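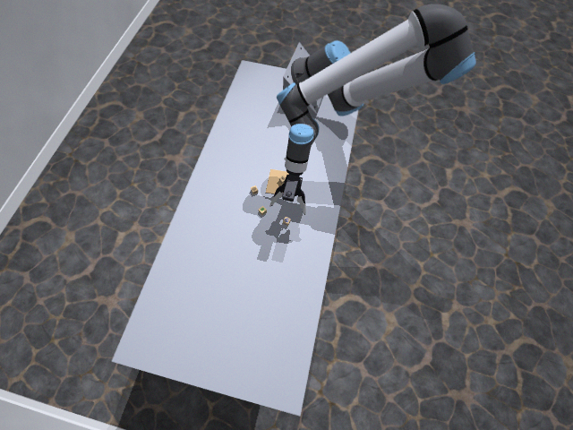 Simulated arm over the long table, gripper in among the small objects.

2020-06-21

Spent most of the day on the consultation responses for the asylum housing bill, and my eyes are square. Writing this up now while I still remember which pile is which (there are a lot of piles!).

We have 3000 responses in the sample Bernd sent over. The ministry's own summary sorts them into "for", "against" and "other", and "other" is huge, so I started there. It's a real mixed bag – town councils, church groups, a couple of law clinics, and plenty of private people who just wanted to tell somebody about their street. I read 55 of them start to finish before trying any coding at all. Slow, but I'd do it the same way again.

First thing I noticed: a good chunk of "other" reads to me as plainly opposed. They say things like "we can't support clause 5 as drafted" and then go on to suggest a rewrite. Somebody on the ministry side seems to have decided that if you offer a change you're neither for nor against. Ebbe thinks that's fair enough and I think it's nuts, and we went back and forth on it through most of lunch. We ended up agreeing to code it both ways and report both. Fine by me.

Second thing, the regional bodies. The bill says they have to be consulted, but there isn't a word in it about what happens with what they say. The Dultudgate assembly sent a long, careful letter on housing costs and I couldn't find a single line of it in the summary. I've asked Cristián to check whether it was logged late – sorry, Cristian, no accent, he told me off about that already. If it came in after the deadline then the gap is boring and we move on. If it was on time I want it in the write-up near the front.

Coding scheme, version 2. Changes from the first one:
- split "legal objection" into treaty stuff and domestic stuff
- "cost" now covers local costs only, national budget gets its own code
- dropped "tone", we never agreed on it once
- new code for form letters

About those form letters. There's a batch that all came through the Nostard campaign page, same three paragraphs, sometimes with a personal line stuck on the end. Volker wants to count the batch as one response. I'd rather keep every signer in and flag them, and let the reader decide what they're worth. People did take the trouble to send them, and some of those personal lines are the best thing I read all day (one woman wrote about teaching bus timetables to her new neighbors, lovely).

Flirnel crashed on me during the export and ate my notes on the law clinics. I redid them from memory, so please don't quote those until I've checked them against the originals. I've put a question mark next to each one.

Still to do:
- second coder for the "other" pile, Bastian said maybe
- ask Bernd where the page numbers went in the scans
- reread the Van der Merwe submission, the annex contradicts the cover letter and I don't know which they meant
- get the December draft of the bill and compare the wording of clause 5

Going back to the treaty codes first thing tomorrow.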